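Grumura Rally Team: Progress Report to Florer Lubricants
Period covered: April to June 2020

Purpose of this report
Our sponsorship agreement asks for a written update on how the team is using its funding and what Florer is getting in return. The last report covered the winter rebuild.

Competition
No events were run in the period. The Quintela Hill Climb was called off in April and the organizers have not set a new date. The Stonia Stages is still on the calendar for the fall, and our entry has been accepted. The entry fee carries over if the event moves to next year.

Car
The engine went back in at the end of April with new bearings and a rebuilt oil pump. We have since put 55 hours on it, mostly on the dyno, with the rest at the private test road near Quintela. Oil samples were taken at every change. Iron levels were higher than we wanted in the first two samples and have dropped since. The full lab sheets were sent to your technical department separately.

The gearbox is still a concern. Second gear is hard to select once the oil is up to temperature. The shop has ordered a new selector fork and expects to fit it before the next test.

Spending
The second payment from Florer was received on time. Of this, $2,000 went to the dyno sessions and the remainder to engine parts. Travel money has not been touched. We ask for approval to move it to tires, as the stock left from last season is too old to use on a fast road event.

Sponsor visibility
The new door and hood decals are on the car and match the artwork you approved. With no spectators to reach, we posted four short videos of the rebuild, each with the Florer name in the title. The planned open day for dealers did not take place. We would like to hold it the week before Stonia, with room for 100 guests, if local rules allow.

Still open
Product for the fall: we need the 5W-40 in drums this time, delivered to the Grumura workshop.
Crew clothing: sizes have been sent, no delivery date yet.
Third payment: due on confirmation of the Stonia start, as set out in the agreement.

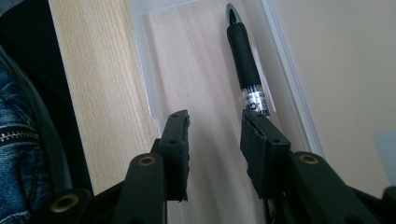 The next report will follow once the gearbox has been tested. If the tire request can be answered before then, we can place the order at the current price.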